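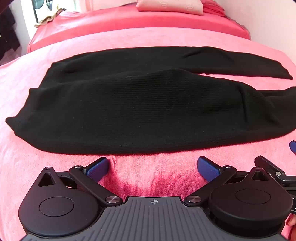 Operators need to know what counts as a finished attempt before they pick up the tool, and until now each site has made up its own answer, according to Pendevley. The firm's comment came in reply to the publication of version 4 of the Genen working code for hand-held gripper recording in private homes, dated 13 October 2023.

The code applies to soft goods: clothing, towels, bedding and similar items handled on beds, tables and floors. It replaces a shorter text in use since April and was revised after a review of 488 recordings made at sites run by Pendevley and Gourlay. Reviewers found that most disagreements between sites concerned the start and end of an attempt, with fewer over the handling itself.

Under the new text a garment handled on a bed must be lying still, with both gripper fingers open and clear of the fabric, before the attempt begins. The operator may approach from any side. Pulling the cover beneath the garment to bring it nearer is not allowed and will be logged as a separate action. Creases and folds already in the garment are to be left alone unless the task sheet says otherwise.

Dark knitwear has a clause of its own. Edges and folds in black ribbed fabric are harder to make out than those in light or patterned cloth, and the code asks operators to slow the approach over the last part of the movement. It also advises against adding lamps to improve contrast. Sites may draw a curtain or switch on the normal room light, but the arrangement must then stay the same for the whole set. 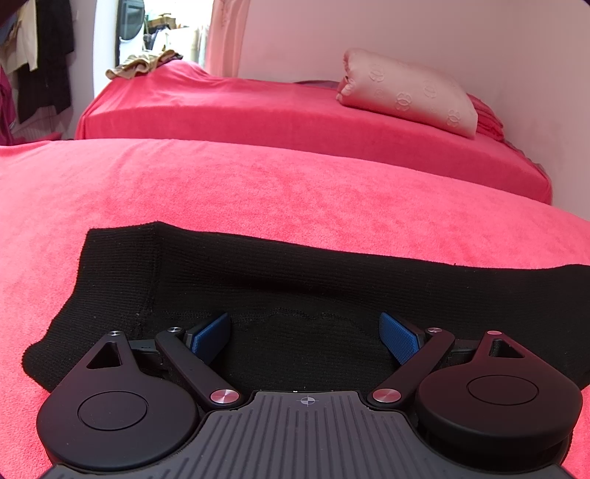
Grip and release

A grasp is now recorded as a grasp only when fabric is held between both fingertip pads. Fabric caught on a linkage arm, a pivot or the housing is to be freed by hand and the attempt marked as void. The earlier text left this to the operator, and the two firms had been doing it differently: Gourlay kept such attempts, Pendevley removed them.

Folded items may be lifted by any layer or by several layers together, as long as the task sheet does not name one. After closing, the operator holds position briefly before moving off, so that the closing and the lifting can be told apart on review. Release follows the same pattern in reverse. Dropping an item from height is permitted only where the task is a drop.

Where an operator carries a gripper in each hand, the second tool must be either in use or held still. The code gives no minimum distance between the two. A draft had proposed one, but trial operators found it could not be kept to when turning a sleeve or straightening a hem.

Cleaning and checks

Pads are to be wiped with a dry cloth after every 7 attempts on knitted, fleece or towelling fabric. Loose fibre changes the grip of a textured pad gradually, and the review could not always tell whether a slip late in a set was caused by the operator or by the pad. Lint on the garment itself is left in place. Brushing it off between attempts would make the later attempts easier to carry out and harder to compare.

Pivot screws are checked for play at the start of the day and again if the tool has been dropped. Screws must not be tightened during a set. If a joint has worked loose, the set is closed, the screw is adjusted and a new set is opened with a fresh entry in the log. Pads worn smooth are replaced as a pair.
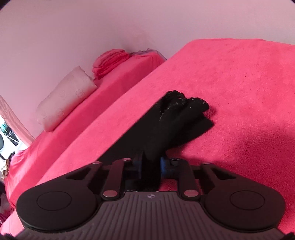 Other people's rooms

The longest section deals with the home. A wide lens takes in far more than the working surface, including windows, doorways, clothes rails and whatever has been left on neighbouring furniture. The householder must be shown a sample of the recorded view before work starts and may ask for any item to be moved or covered. Operators may not tidy a room on their own initiative, and nothing may be opened, including drawers and wardrobes, without agreement.

Mirrors and family photographs are treated separately. Both must be turned, covered or masked at review. Printed letters and screens come under the same rule. Consent is given room by room, and a householder may withdraw a room up to 5 days after the visit without giving a reason.

Gourlay said it supported the section but expected visits to take longer as a result. It has asked for a short form of the sample-view check for return visits where the layout of the room has not changed. The request is to be considered for the next revision.

Timetable and open points

Sites already working to the April text may finish any set now under way. New sets are to follow version 4. Recordings made under the earlier rules stay valid but must carry the old version number, and the two groups are not to be merged without a note in the index.

Two matters were held over. One is the handling of wet laundry, for which no cleaning interval has been agreed. The other is operator fatigue, where the code currently asks only for a break between sets. Comments on both can be sent to the Kunport office, which also holds printed copies of the code and the blank log sheets.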